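Homerecording-Forum » Technik » Rechner & Interfaces

Thema: Bandaufnahme im Proberaum, 30 ms Latenz und Knackser beim Overdub

Flomcombe
Hallo zusammen,
wir nehmen unser erstes Album selbst auf, Schlagzeug und Bass stehen, jetzt kommen Gitarren und Gesang. Mit Puffer 64 knackt es beim Abhören über die DAW, mit 512 ist es sauber, aber ich lande bei fast 30 ms Roundtrip. Unser Sänger Julián Mateos kommt damit nicht zurecht und zieht die Phrasen nach hinten. Projekt hat 172 Spuren inklusive aller Takes, 48 kHz, 24 Bit. Rechner ist ein älterer Desktop-Tower. Audiodaten liegen auf einer mechanischen Platte. Was zuerst tauschen?

Hendetti
Die Platte. 172 Spuren von einer mechanischen Festplatte zu streamen ist Unfug, egal welcher Puffer eingestellt ist.

Wellatico
Widerspruch. Gleichzeitig spielen davon vermutlich nur wenige, der Rest sind stummgeschaltete Takes. Plattenüberlast zeigt sich in den meisten DAWs als eigene Meldung oder als Aussetzer in einzelnen Spuren. Knackser, die mit größerem Puffer verschwinden, sind in der Regel CPU oder Treiber. Bitte Folgendes nachreichen:
- Plugins auf der Summe und deren gemeldete Latenz
- DPC-Messung bei abgeschaltetem WLAN
- Auslastungsanzeige Disk und CPU getrennt

Flomcombe
Messung gemacht. Disk-Anzeige bleibt unten, CPU schlägt bei Puffer 64 aus. Auf der Summe liegt ein Linearphasen-EQ und ein Limiter mit Lookahead. WLAN-Treiber hat deutliche Spitzen in der DPC-Messung.

Hendetti
Dann WLAN aus und den EQ runter. Die Platte würde ich trotzdem ersetzen, schon wegen der Geräusche im Raum. Bei Gesang mit Kondensatormikro hört man das Laufwerk in jeder Pause. Tower auf die Seite, Deckel ab, SSD rein.

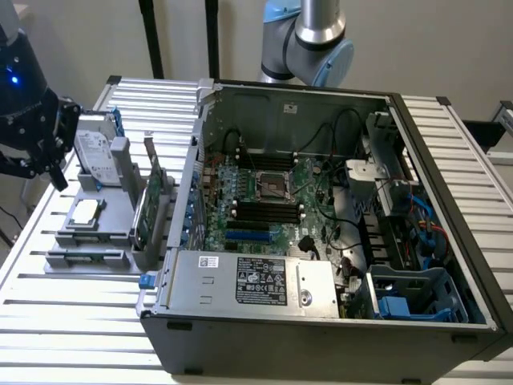
Tower offen, 3,5-Zoll-Platte links daneben.

Millet
Zur Lautstärke: Entkoppeln bringt bei Laufwerken einiges, gegen Lüfter hilft es wenig. Wir haben den Rechner in den Nebenraum gestellt und Monitor- und USB-Leitung durch die Wand geführt. Beim USB auf die Länge achten, sonst handelt man sich neue Aussetzer ein.

Wellatico
Nochmal zur Latenz, das war die Frage. Für Overdubs gehört kein Linearphasen-EQ auf die Summe. Rohmix als Stereodatei exportieren, neues leeres Projekt im gleichen Tempo anlegen, Gesang dort aufnehmen, danach zurückimportieren. Damit läuft Puffer 64 auch auf alter Hardware. Oder direktes Monitoring über das Interface, dann ist der Puffer gleichgültig.

Hendetti
Direktes Monitoring ohne Hall will kein Sänger.

Wellatico
Hall als Send aus der DAW dazumischen, nur Effektanteil. Die Verzögerung wirkt dort wie Predelay und stört nicht.

Flomcombe
Mittwoch getestet, leeres Projekt mit Stereo-Rohmix, WLAN deaktiviert. Puffer 64, Roundtrip laut Loopback 7 ms, über 2 Stunden kein Knackser. Julián singt wieder auf der Zeit. Wulan Pillai (unsere Gitarristin) spielt lieber direkt über das Interface, das geht parallel. Die SSD ist davon unabhängig bestellt.

Millet
Beim Zurückimportieren auf den Zeitstempel achten, sonst liegen die Takes ein paar Samples daneben. Am besten alles ab Takt 1 konsolidieren.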